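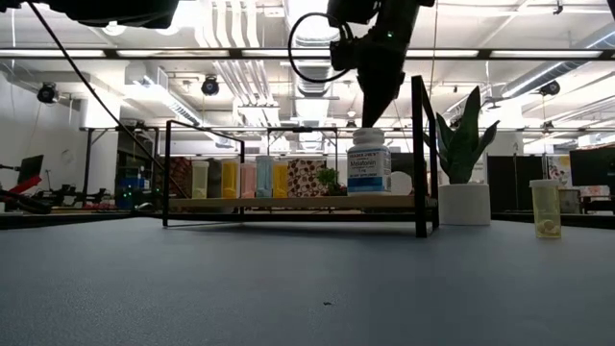
Medicine shelf morning in July

Many of us keep our tablets in three or four places: the bathroom, the handbag, the kitchen drawer. In July we will try to bring them together. Mayu Murakami, who worked for many years in the pharmacy at Stotwood, will be in the small hall from 10 in the morning and will look through your bottles with you.

Please bring everything you take, also vitamins and sleeping aids such as melatonin. These are bought without much thinking, and people forget to mention them to the doctor. Keep each thing in its own bottle with the label on it. If you use coloured bottles, one colour for each time of the day is a good habit, but write the name on them too - colours are easy to mix up when the light is poor.

A low open shelf is enough for most homes. Put it away from the stove and the sink, and higher than grandchildren can reach. Tsutomu Ichikawa has offered to cut boards for those who would like one, 31 centimetres long or to your measure, for 4 dollars each. Tell him your colour of wood before the end of the month.

Old medicines can be left in the grey box at the door, and Mayu will take them back to the pharmacy. Last year we filled the box nearly to the top, so come early if you have a big bag. Tea will be served afterwards.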